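Keeping the washing machine sweet

I've been meaning to write up my washing machine notes for ages, and as three of you have asked about smelly towels since April, now seems as good a moment as any. I'm no engineer, mind you, only somebody who has done a great deal of washing and got a fair bit of it wrong!

The first thing I'd say is to leave the door open between washes. My mother always shut hers because she thought it looked tidier, and her tea towels smelt like a pond for most of my childhood. Wide open is best if you've the room for it, but if you've a narrow kitchen (we did, in the old flat at Skernent) a gap the width of your hand will do nicely.

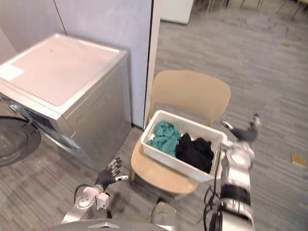
Door open, and let the air in.

Then there's the rubber seal. Run an old flannel round the inside of the fold once a week and you'll be astonished at what comes out — hair grips, coins, half a tissue, and once, in our house, a very clean plum stone. If there are black specks, a paste of bicarbonate of soda and a drop of water, left on for 30 minutes and wiped away, shifts most of them. Don't go at it with anything scratchy.

The drawer wants pulling right out every so often. Most have a little tab at the back that you press down, and it always feels as though you're about to break it. Soak it in the sink with hot water and a good squirt of washing-up liquid, then use an old toothbrush in the corners. I used to buy Dillia softener by the bottle and the drawer was forever claggy with it, so these days I use half the amount and only for jumpers.

Once a month I do an empty hot wash, 70 degrees or whatever is nearest on your dial, with nothing in it but a scoop of soda crystals in the drum. Put it on after supper and leave the door ajar when it's done. If you mostly wash at low temperatures, as so many of us do now to save on the bill, this is the one job I'd beg you not to skip.

The filter is the nasty one, I'm afraid. It's usually behind a small flap low down at the front. Switch off at the wall, lay down an old towel and a roasting tin, and undo it slowly, because there is always more water than you think. I've had more than 600 ml out of mine, and that was a month when I thought I'd been good.

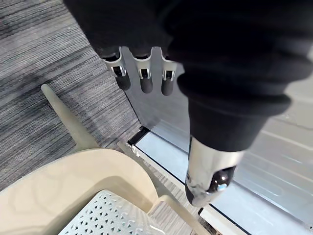
Maureen wrote in to say that she does all of this but still had grey bits on her dark washing, until she took the machine off its quick cycle and gave everything a proper long rinse. She also puts in one towel fewer than she thinks will fit, and reckons that made as much difference as the rinse.

I tried the towel business myself after reading that and she's quite right. The bath sheets come out softer too, and they dry by teatime if there's any sort of breeze. Next month I'll get on to limescale and the kettle.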